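Looking after a mechanical wall clock when you'd like it to last

Most advice about old clocks comes from people who want to sell you something for them. I bought my first striking clock at a flea market in Tultau, on the second morning of a walking trip, after an hour in the bell tower there had put me in a foolish mood. Since then I have been told to oil it weekly, never to oil it, to keep it wrapped when I travel, and to spray it with things that smell like a gas station. Very little of this held up.

Oil

Leave the can in the garage. Household spray oil thins out, creeps away from the pivots and leaves a brown gum that holds dust. Clock oil comes in tiny bottles and costs more than it should, but a bottle will outlive your interest in the hobby. One drop at each pivot, put on with a bent pin or a proper oiler. The teeth of the wheels stay dry. I have read very confident people who oil the teeth. I have also bought one of their clocks.

If the old oil has gone black or green, fresh oil on top won't help. That clock needs to come apart and be cleaned, and unless you have a way to let down the mainspring safely, pay someone. A mainspring can break a finger.

Getting it level

A clock doesn't care whether it's level. It cares whether the tick and the tock are evenly spaced. Put your ear close. If it sounds like a person with a limp, tip the bottom of the case a little to the left, listen, then try the right. When the beat is even, mark the wall lightly in pencil at both lower corners. Mine is visibly crooked by a finger's width and has run for three years that way. Guests straighten it and then it stops.

Too fast, too slow

Turn the nut under the pendulum bob. Up makes it faster, down makes it slower. One full turn, then wait a whole day. The man at the stall told me to check it against my phone every hour, which is a good way to go crazy and learn nothing. My clock was gaining 3 minutes a day when it came home and took two weeks to settle.

I don't chase it past a minute a week. The town clock in Bresten was behind by more than that when I stood under it, and the buses seemed to cope.

Cleaning the dial and case

Painted dials: soft dry brush, and stop there. Water lifts the numerals, and so does the kitchen-sponge trick that gets passed around online. Brass dials are often lacquered, and polish goes straight through old lacquer, so try nothing until you know which kind you have.

For wooden cases I tested a jar of Zarnis wax against plain furniture paste from the hardware store, one on each side of the same case. The Zarnis cost $45 with shipping. I can't tell the sides apart, and I've looked in daylight and by lamp.

Lemon oil does smell nice.

Where to work

Use a table you can walk around, with good light, and lay down something with a raised edge. An old baking sheet lined with a pale dish towel is fine. Small screws bounce off hard surfaces and they all go under the refrigerator. The special trays with numbered wells run to $40 and hold the same screws.

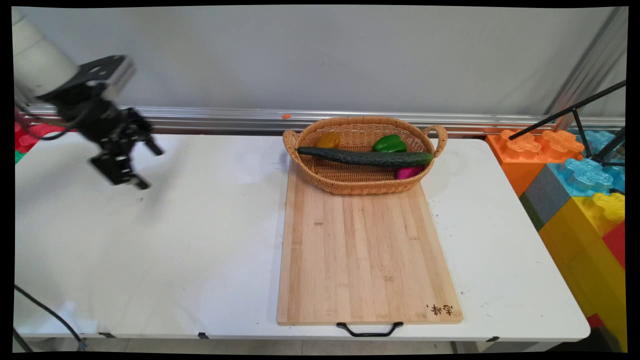 Take a photo before every piece comes off, and another after. Put the screws down in the order you removed them, left to right, and don't let anyone set a coffee cup nearby.

Carrying one home

Take the pendulum off first. Every time, even for a short drive. A swinging bob will bend the suspension spring, a part the size of a fingernail, and the clock won't run properly until it's replaced. Wrap the bob in a sock. Stuff tissue loosely behind the hammers so they can't rattle, and keep the key in your own pocket.

I brought mine 600 miles by train in a Ranjbar duffel bag, between sweaters, and it arrived fine. The seller had wanted to charge me for a fitted crate. Maybe a crate makes sense for a tall case clock. For anything you can lift with one arm — I'd save the money and pack more sweaters.

Put the pendulum back on last, once the case is hanging, and set the beat again from scratch. The pencil marks from the old wall are no use on the new one.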